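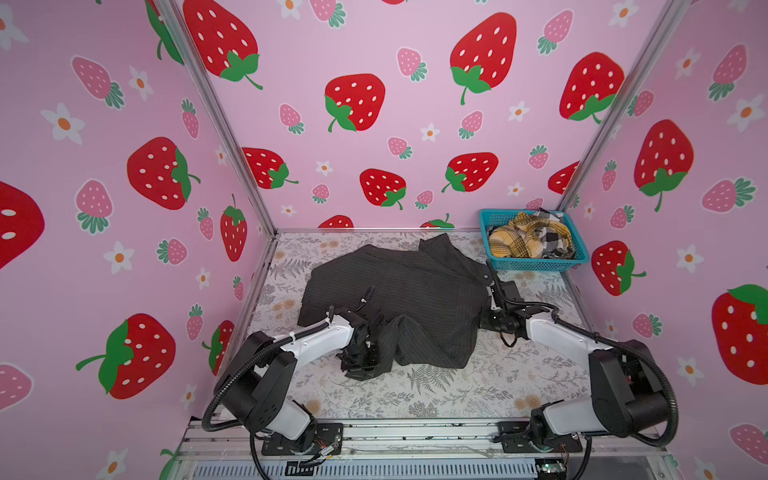 Strawberry and daisy print on pink.

The Salt Ledger by Lizelle Tshabalala

This is a novel in two halves, set in a harbour town called Lukedville. The first half belongs to Maluleke, a retired customs clerk who finds that one of the old shipping ledgers in his care has been copied out by hand, with 29 entries changed. The second half starts in 2000 and follows his granddaughter, who inherits the copy and very little else.

I read the first half in two evenings. Maluleke is a stubborn, slow-moving man and the book moves at his pace, but Tshabalala writes office life well. There is a long chapter about a missing stamp that I expected to skip and ended up reading twice. His quarrels with his neighbour Otus over a shared wall are the funniest parts of the book.
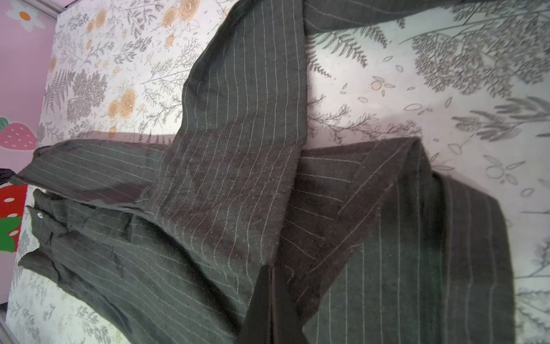
The granddaughter's half is weaker. She spends too long on trains thinking about things we already know, and the man she meets at the Prullon hotel never becomes more than a voice giving her information. I had guessed who changed the ledger well before she did. The chapters are also much shorter here, some only a page, and I kept losing track of which year we were in.

It picks up again when she goes back to Lukedville in December to clear the house. The letters she finds there are given in full, spelling mistakes and all, and they change how you see the old man without making a villain of him.

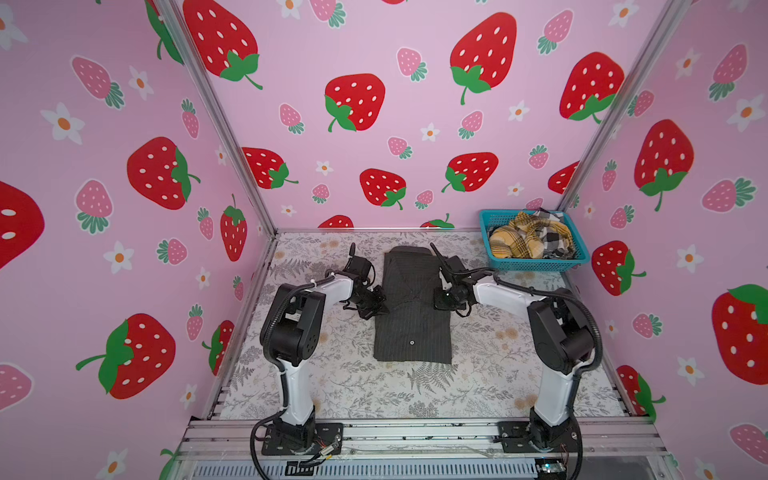
Folded pinstriped shirt, charcoal grey.

My copy was the paperback, with an afterword by Uchenna Tijani. Leave that until the end - it gives away the business with the ledger in its second paragraph. The print is small and the family tree at the front has been squeezed on to half a page, so I drew my own.

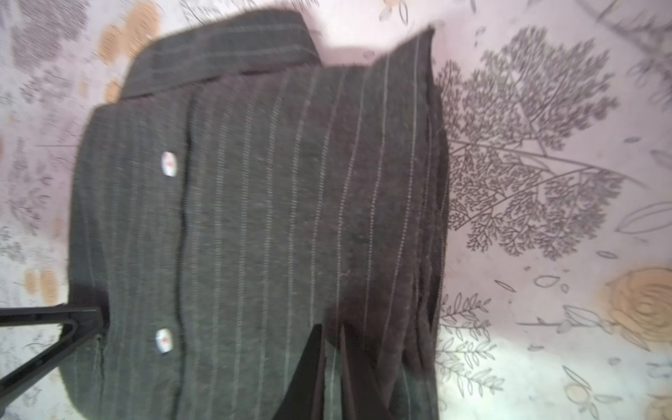 Soft grey cloth with pale pinstripes.

I would give the first half 5 stars and the second half three. Readers who liked her short stories should find plenty here, though the endings in those were sharper. I borrowed mine from the library and will probably buy a copy for my sister.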